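Skametti boards, picture and record set
README for the folder as released Jun 23, 2018

What is in the folder

Pictures and written records of the Skametti set of boards, bars, pegs and blocks being put together and taken apart at Stekbridge. There are 2,381 pictures, stored in 153 numbered runs. A run is one layout from the start position to the point where the person keeping the record called it done or gave up on it.

The folder is meant for people who need pictures of plain coloured solids fitting into, standing on or lying across one another. It was put together by Margus Dzene and Brenda Pearce. Natalie Pearce checked the labels and Derek Inskip wrote the layout cards.

Folder contents

pictures/ — the pictures, one subfolder per run
cards/ — the 24 layout cards as text files
labels.csv — one line per picture
runs.csv — one line per run, with card number and outcome
notes/ — the handwritten notes, typed up by Denise Inskip
old/ — labels from the first pass, kept for comparison

The pieces

Pieces are named by colour first and shape second, so "green bar" and "green peg" are both allowed. Which of the two is used depends on how the piece is placed in that picture: lying down it is a bar, standing up it is a peg. The first pass mixed the two words freely and it made a mess of the counts in old/labels.csv. Please don't merge the old labels with the new ones.

The large yellow piece is called the board wherever its top is being worked on. Openings in a top face come under two names. A slot is long and narrow. A socket is small and square. Both words may be used for the same piece if the picture supports both.

Slots running left to right are "cross slots" and slots running front to back are "long slots". Left and right are always taken from the picture itself. Derek's cards use the near side of the table as the front, and in a few runs this disagrees with the picture. The picture wins in labels.csv and the card is left as he wrote it.

Placement labels

lying — the piece rests along its length on top of another piece
bridging — as lying, and it also crosses at least one slot without going down into it
seated — the lower part of the piece is inside a slot or socket
upright — the piece stands on its end
clear — the piece is not touching the board
unsure — use this freely

Bridging caused the most argument. A bar that crosses a slot at right angles can look as though it has dropped in, particularly where its colour is much darker than the board's. The check is to follow the slot on either side of the bar. If it carries on at the same depth and the underside of the bar stays level with the board top, the label is bridging. 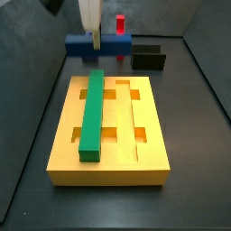 Green bar bridging both cross slots of the yellow board; long slot on the right empty.

A bar may run past the edge of the board and still be lying or bridging. There is a separate column, overhang, with yes or no. The bar in the picture has overhang = yes for its rear end. We did not measure how far pieces stick out. Any distance you need will have to be worked out from the pictures, and the cards give no sizes either.

Empty slots are recorded as well. In labels.csv the column open_slots lists them by position (front, back, left, right), separated by spaces. A slot that is partly covered by a bridging bar does not count as open, even though nothing is in it.

Stacked layouts

Some layouts put the board on another block. The lower block is entered in the column under, by colour. If the two are not lined up, offset is set to yes. We didn't try to say by how much, and small offsets were read differently by different people, so treat that column with some care.

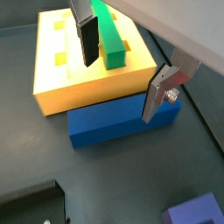 Upright pegs are labelled one at a time, left to right, and each gets its own placement. A peg that is close to the board and not touching it is clear, however near it may be. So with the yellow piece set off-centre on the blue block, the green peg standing up from its socket is entered as "upright seated" and the black one to its left, its lower end just above the surface, as "clear". The tilt column for the black one says "slight". Natalie went through all the pegs a second time with only this rule in mind, and the lines she changed are marked np in the last column.

Colour

Colour labels go by the piece and not by how it looks under the light. The yellow top can come out nearly cream in a bright picture while its front stays a much warmer shade, and the green is darker on its sides than on top. Both still get one word each. If you are sorting by colour value, don't expect one tidy cluster per label.

Known problems

The Cropper script was used to rename the pictures, and it skipped a number wherever a run had been restarted. Gaps in the numbering are not missing pictures.

Cards 7 and 19 describe the same layout in different words. Both numbers were used, and we have left them.

The outcome column in runs.csv was filled in by whoever kept the record that session. "Done" meant matching the card to Brenda and "good enough" to Margus for the early runs. From November onwards everyone used Brenda's meaning.

The notes mention a piece called the Sevora wedge. It was dropped before the first run and has no pictures.

Using the folder

Free for teaching and research. Please name the Skametti set and Stekbridge in anything you publish, and say which labels you used if you went back to old/. Corrections to labels.csv should give the run number, the picture number and the piece. Send them to Natalie — Margus no longer keeps the master copy.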